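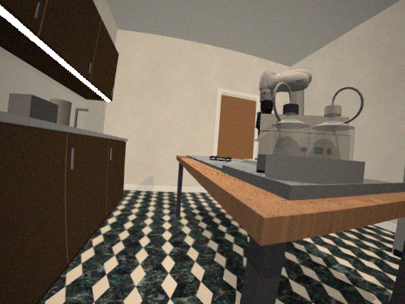

Bottle station in the simulated kitchen, arm over the left bottle.

Stimness arm and gripper pack, two months in
Review by Nayara Holanda, 17 Apr 2021

I bought the Stimness pack to compare grippers in simulation before spending money on hardware. It comes with one arm model, two grippers (a parallel-jaw one they call the Prerus and a three-finger one called the Pacheco), a set of camera presets and a controller panel. The license was $244 for a single seat. The kitchen and the lab bench come with it.

Setup took an afternoon. The installer is fine. The manual skips the step where you set the control rate, and with the default rate the wrist shook every time it slowed down. Once I raised it the shaking stopped. Mounir El Ouafi had the same trouble on his machine and the same fix worked for him.

I ran the same two jobs with both grippers. The first was to come down over a bottle, close on the cap and hold. The second was to pick up a flat plate from the bench. I logged more than 3,000 attempts in all, most of them overnight.

On caps the Prerus was the better of the two. It is narrow, so it gets in beside the tubing without much planning. The Pacheco holds harder once it has closed, but its fingers spread wide on the way down and kept catching a tube. I ended up writing a separate approach path for it, which I did not have to do for the Prerus.

The plate was harder for both. It lies flat and the jaws have nothing to get under. Sliding it to the rim of the bench first is the only method I got to work reliably, and that depends on the friction setting, which is buried two menus down.

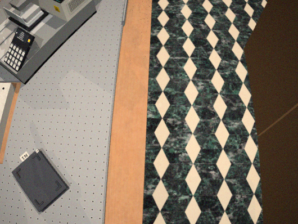 Ebbe Kvam wrote in to disagree with me on this: "You can pick a plate off the bench without sliding it. Lower the closing speed on the Prerus to 27 and tilt the wrist before contact. I get it most of the time." I tried his numbers. They helped, though I still drop more plates than he seems to.

The camera presets are the part I use most. There is a room view, good for checking that the arm clears the tubes, and a bench view for lining up with the plate. The corner marks on the plate are easy to find in the bench view, and my pose estimates were steady with it. The room view bends straight lines near the edges. If you measure anything from it, run the lens correction first.

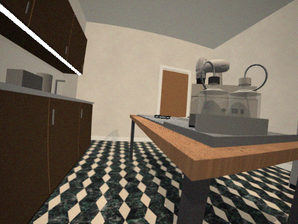 Room view, with both bottles and the tubing.

The controller panel is plain and does its job. Jogging the arm is smooth, and the stop button responds right away. Saved positions are stored by number only, with no names, so I keep a text file open next to it. I asked Stimness support about names and was told they are looking into it.

Speed is acceptable. With both cameras on, a batch of 116 attempts finishes while I eat lunch. With one camera it is quicker, and for cap work one camera is enough. For the plate I would keep both.
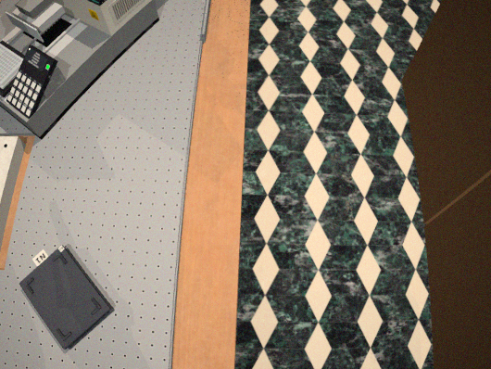 I have also used the Nulerby pack, which costs less. Its arm is just as good, but its gripper contact is soft and objects sink into the fingers. Stimness handles contact better, and for comparing grippers that matters more to me than the price. Nulerby has the better manual.

I would buy the Stimness pack again for the Prerus and the cameras. The Pacheco model needs a narrower opening option. If your work is mostly flat parts, use the trial license first and test them with your own friction values.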